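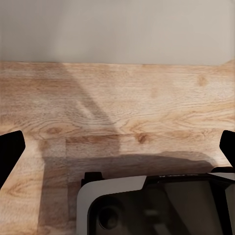 Re: worktop finish for the hall kitchen

Sorry for slow reply, been in Calport all week with no signal to speak of. On the oil v. varnish question, I'd still go oil. We did the long counter at Tetstead with it two winters ago and it's held up fine, bar one ring by the kettle. What I'd want is something near that pale honey colour with the wavy grain running along the length, against a plain light wall. Dark stain shows every crumb. And please no more gloss, the old one was like eating off a piano.

Someone wrote:

> Can we settle this before the order goes in? Vuris have quoted
> 423 for the boards, cut and delivered, but that is UNFINISHED.
> Oil is 39 a tin and they say we need 2. Varnish cheaper but
> needs sanding between coats. Also do we seal the underside or
> is that a waste of money? I have heard both.
> Also is the 200 from the jumble sale still there or has it
> gone on the gutters.

Underside – yes, seal it. One coat will do. Ours wasn't done the first time and the end by the sink cupped, had to come off again and be planed. Miserable job. Do the cut ends too, twice, they drink the stuff.

The 200 is still there as far as I know. Gutters came out of the other pot. So with the tins that's 501 all in, leaving us to find 301. Not awful. I'd sooner pay it than have the chipboard back.

Don't bother with the Xia hardwax stuff someone brought along to the last meeting. Smelt lovely, took days to go off, and teh lid glued itself shut.

Other thing – get the boards indoors a good week before fitting, flat, with battens between. Not leaned on the radiator like last time. And can whoever has the big clamps bring them back, there were four in the cupboard in the spring and now theres one.

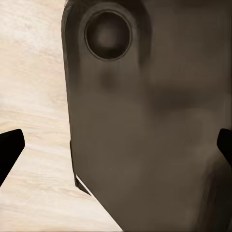 Fitting day

Can't do the first weekend in October, any after that is ok. Will bring rags, gloves, the decent brushes. Rags go outside flat to dry afterwards, NOT in the bin in a heap, they can catch fire on their own. Need someone with a van for the old top. Tip shuts at four.

Will ring Vuris tomorrow about delivery unless anyone shouts before then.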